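Rent the Gripper Before You Buy It

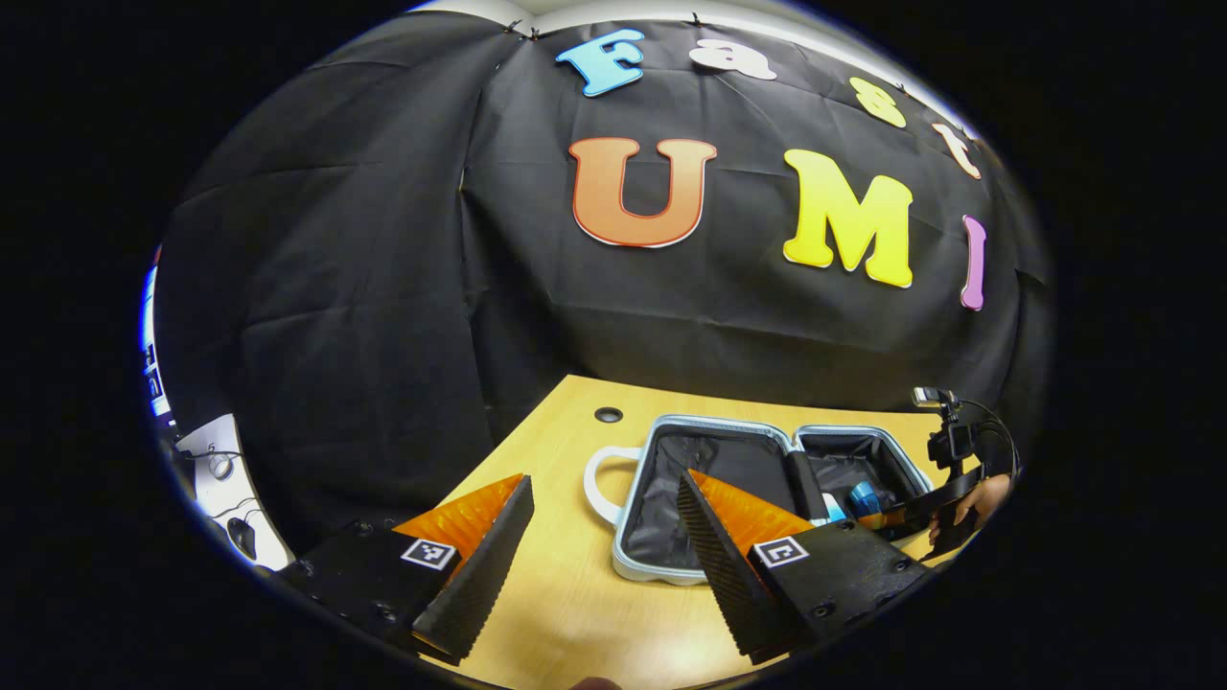 Issue 36, page 12

Clevia will lease a pair of hand-held grippers for $225 a month. Buying the same pair costs $3,672. I think most small shops should lease, and I think Clevia should make that easier than it does.

The grippers are simple to use. You hold one, do a job with it, and the recording goes toward training a robot. The orange ribbed pads and the black toothed plates on the fingers are the parts I would ask about first. Clevia's price list has no line for spares, and a shop that sorts parts all day will want one.

Morena Morelli runs the packing floor at Pesonen, in Skarkidcombe. She leased in September and says her crew learned the grip in one shift. Training on the software took much longer, and the lease doesn't cover it.

That is my complaint. The lease runs 12 months at minimum. Three would be enough for a shop to find out if it has work worth recording.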